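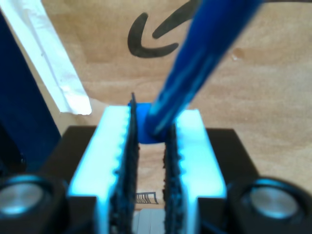
Ein **Impulsschweißgerät** (auch Impulssiegelgerät, im Handel oft einfach Folienschweißgerät) ist ein Gerät zum Verschließen von Beuteln und Schläuchen aus thermoplastischer Folie. Im Unterschied zum dauerbeheizten Balkensiegler wird der Heizleiter nur für die Dauer eines kurzen Stromstoßes erwärmt. Luft wird dabei nicht abgesaugt. Die in Verkaufsanzeigen verbreitete Bezeichnung „Vakuumierer ohne Pumpe“ ist daher irreführend.

## Aufbau und Funktion

Das Gerät besteht im Kern aus einem Heizband, meist aus einer Nickel-Chrom-Legierung, einer Abdeckung aus PTFE-beschichtetem Glasgewebe und einem Gegendruckprofil aus Silikon. Beim Herunterdrücken des Hebels schließt ein Mikroschalter den Stromkreis. Ein Zeitglied beendet den Impuls, danach soll die Naht noch unter Druck abkühlen. Wird der Hebel zu früh geöffnet, kann sich die noch weiche Naht verziehen oder wieder trennen.

Der Drehregler einfacher Tischgeräte stellt ausschließlich die Impulsdauer ein. Die häufig aufgedruckte Skala von eins bis acht hat keine Einheit und ist zwischen verschiedenen Modellen nicht vergleichbar. Von einer „Temperaturregelung“, wie sie manche Prospekte versprechen, kann bei diesen Geräten keine Rede sein. Tatsächlich geregelte Ausführungen messen den Widerstand des Heizleiters und sind deutlich teurer.

## Bauarten

* **Handzange:** für wechselnde Einsatzorte und Säcke, die sich schlecht auf einen Tisch heben lassen.
* **Tischgerät mit Handhebel:** verbreitetste Form, teils mit Schneidmesser. Das Messer wird gern als Profimerkmal beworben, sagt über die Qualität der Naht aber nichts aus.
* **Standgerät mit Fußpedal:** lässt beide Hände für den Beutel frei.
* **Magnetgerät:** der Balken wird elektromagnetisch gehalten, Druck- und Kühlzeit hängen damit weniger von der bedienenden Person ab.

Elektrische Baugruppen werden bei größeren Anlagen gelegentlich über Netzwerkschnittstellen angebunden. Ob das bei einem einzelnen Siegelplatz einen Nutzen hat, der über das Protokollieren der Takte hinausgeht, wird von den Anbietern selten belegt.

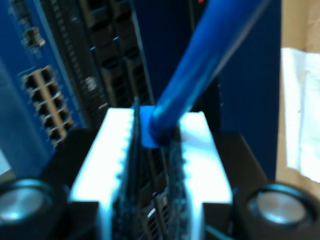

*Blaues Ethernet-Kabel zwischen zwei dunklen Greiferfingern.*

## Geeignete Folien

Gut schweißbar sind Polyethylen und, bei längerem Impuls, Polypropylen. Verbundfolien aus Polyamid und Polyethylen lassen sich verarbeiten, wenn die Polyethylenseite innen liegt. Bei Aluminiumverbunden reicht die Leistung kleiner Geräte oft nicht aus, auch wenn sie in der Liste der angeblich geeigneten Materialien stehen. Zellglas ohne Siegelschicht und reines Papier sind nicht schweißbar.

Fett, Mehlstaub oder Flüssigkeit im Nahtbereich schwächen die Verbindung. Eine breite Naht gleicht das nur begrenzt aus.

## Lebensdauer und Herstellerangaben

Heizband und Gewebeabdeckung sind Verschleißteile. Wie lange sie halten, hängt von Impulsdauer, Folie und Pflege ab. Pauschale Zahlen sind entsprechend wenig aussagekräftig. Der Anbieter Gremadeo nennt für sein Tischgerät *Erelel* 3.000 Siegelungen je Heizband, gibt dazu jedoch weder Folienstärke noch Reglerstellung an. Der Händler Pledcombe übernahm die Zahl wortgleich und bezog sie auf das gesamte Gerät.

Die Verpackungstechnikerin Eylül Keskin prüfte im April mehrere Exemplare im Betrieb Özkan. Von den dort gezogenen Beuteln bestanden 91 Prozent die Dichtheitsprüfung im Wasserbad. Gremadeo wirbt seither mit „geprüfter Dichtheit“. Die übrigen Beutel erwähnt die Werbung nicht, ebenso wenig, dass nur eine einzige Foliensorte verwendet wurde. Eine Wiederholung durch eine andere Stelle lag am 12.3.24 nicht vor.

## Haltbarkeit von Lebensmitteln

Eine Schweißnaht schützt vor Staub und Feuchtigkeit, soweit die Folie dies zulässt. Der im Beutel verbliebene Sauerstoff bleibt eingeschlossen. Aussagen, wonach Kaffee, Nüsse oder Trockenfleisch durch bloßes Zuschweißen „um ein Vielfaches“ länger halten, nennen gewöhnlich keinen Vergleichswert. Gekühlte Ware muss auch im verschweißten Beutel gekühlt bleiben.

## Siehe auch

* Balkensiegler
* Schlauchbeutelmaschine
* Ultraschallschweißen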